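3.2 Bimanual edge control

Both arms run the Cudon impedance controller at 1000 Hz, grasp planner much slower, 20 Hz. Edge points come from the head camera only. Shadows on white fabric were the main source of false edges, see 3.4.

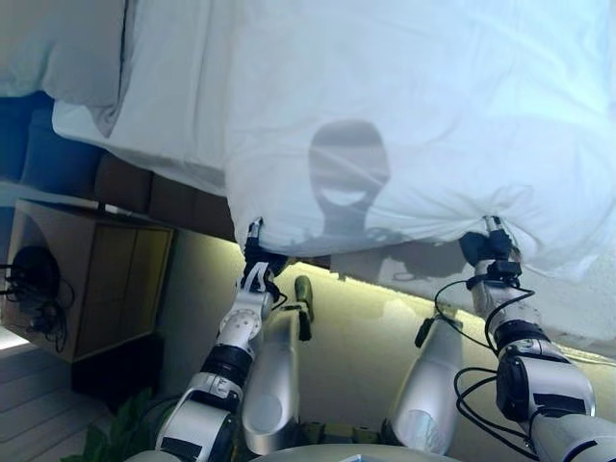 Gripper spacing is held constant by a soft constraint - stiffness 400 N/m, tuned by hand. Higher values made the wrists fight eachother. Lift height is set by the planner, not learnt. Occlusion handled by freezing the last good edge estimate. 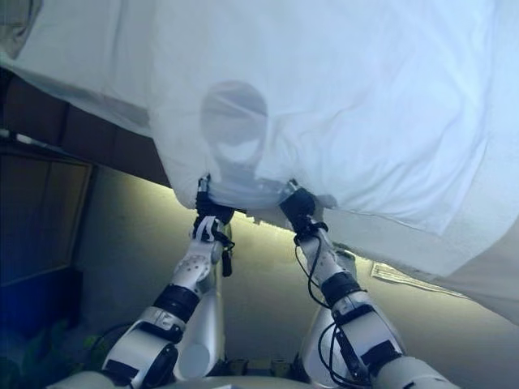 Figure 2. Sheet raised with both grippers, fabric bunched between the two grasp points.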